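Everyone selling a "curated table" this July wants you to believe the plates do the work. I have doubts. A short thread on scalloped rims and blue lattice.
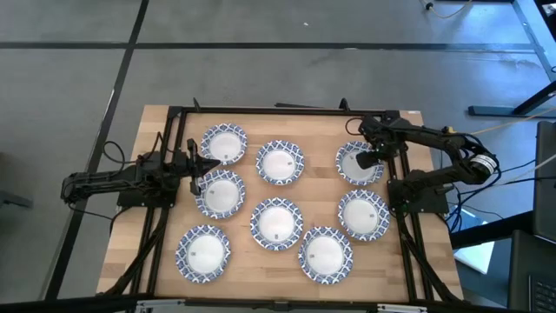 2/ Blue and white always gets called timeless. My nan's blue and white was timeless too, right up until she wanted beige stoneware and the lot went to the op shop in Stultstead.

3/ I do like a plain white centre. Your snags and mash can sit there without fighting a pagoda. The pattern stays out on the rim where the gravy mostly isn't.

4/ Scallops, though. Margit Nyitrai swears they "frame the food". They also give you a wavy edge to chase with a sponge. I've washed up after six people and felt no more framed than usual.

5/ Then there's the table. Pale butcher-block grain under dark blue looks great, I'll pay that. Put a cloth over it and you've hidden the best bit - so why does every styling guide start with a cloth?

6/ Teemu Hyvönen reckons you should spread the whole set out before you buy, because a pattern you love on one plate can get very loud across a table. Annoyingly, I agree with him.

7/ What I don't buy is $500 for a "heritage look" dinner set with no word on whether it can go in the dishwasher. Punix, I've emailed you twice.

8/ Still using my chipped white ones for now. Toast doesn't mind.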